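Undale home cooks get a slower, gentler chilli sauce from Porkow this September

Porkow, the small family sauce kitchen in Undale, is very pleased to say that its long-promised fermented chilli sauce will be on shelves this September, after more tasting evenings than anyone in the kitchen cares to remember (and a fair few glasses of milk).

The new sauce is called Furkix. It is made with red chillies, garlic, carrots and sea salt, left to ferment for 17 days before being blended with a little cider vinegar. The carrots were a late idea, and they give the sauce a soft sweetness that goes beautifully with eggs, roast potatoes and cheese on toast.

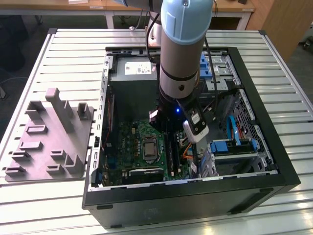
The first batch comes to 2,548 bottles, of which 2,000 will go to farm shops and delicatessens in and near Undale. The rest will be sold from the kitchen's own counter on Peng Lane, where you are very welcome to try a spoonful before you buy, and where there will be bread and plain yoghurt on hand for anybody who finds they have been a bit too brave.

Furkix is a medium sauce, warm enough to notice but mild enough to stir through a family supper. Porkow has put together 20 recipes to go with it, among them a sticky chicken traybake, a bean stew and a cheese scone that has already become a firm favourite at elevenses. They are free to pick up at the counter.

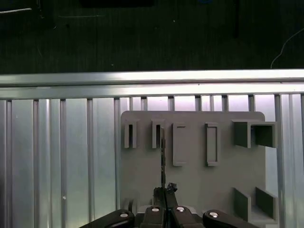 Rutilio Ibarra said he had always found shop-bought chilli sauces too sharp, and that he now puts Furkix in his lentil soup, a good spoonful at the start and another just before serving. He added that he would love to see a hotter one next year.

The Peng Lane counter opens at 10 am. Shops wishing to stock Furkix can ask there for a trade price list and a tasting jar.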